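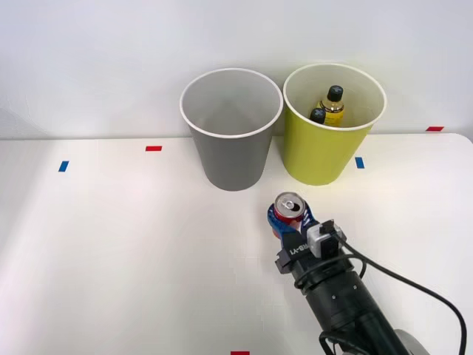

Two bins in the break room: cans in the gray, bottles in the green

2021-03-13
By Fumiko Takagi

The single big recycling container by the sink has been taken out. In its place we now have two small round bins standing side by side, one gray and one yellow-green. Drink cans go in the gray bin. Bottles go in the yellow-green bin. Paper still goes in the box next to the copier, and food waste goes in the kitchen trash as before.

The change comes from our hauler, Lagman. In February they told us that mixed loads from our building would be charged an extra $50 per pickup. They will continue to take cans and bottles at the old rate if the two are kept apart.

A few points on how to use the bins:

Empty your can or bottle in the sink first. Bottles with something left in them are heavy, and the bags split on the way downstairs. If you find a full one in the bin, please pour it out or let me know.

Leave the caps on plastic bottles. Lagman has confirmed that they accept them that way. Glass goes in the same bin for now.

Do not crush the cans. The deposit machine at the Stirkus store will not read them once they are flattened.

The bins are small on purpose so that they get emptied often. Masanobu Maruyama will do this at 10 each morning. If one fills up before then, spare bags are in the drawer under the microwave, and full bags go to the loading area behind room 9.

Deposit money goes to the coffee fund, the same as last year. We returned 438 cans and bottles in February, which paid for filters and most of the milk. Kazue Hoshino keeps the receipts if anyone wants to look at them.

The second floor will get its own pair of bins once the order arrives. Until then, please bring your cans and bottles down with you and do not leave them on the windowsill by the stairs.

Questions about pickups should go to Pieter Adams at the front desk.

Wiren Staff Newsletter | Contact: front desk, first floor | © 2021 Wiren | Back to top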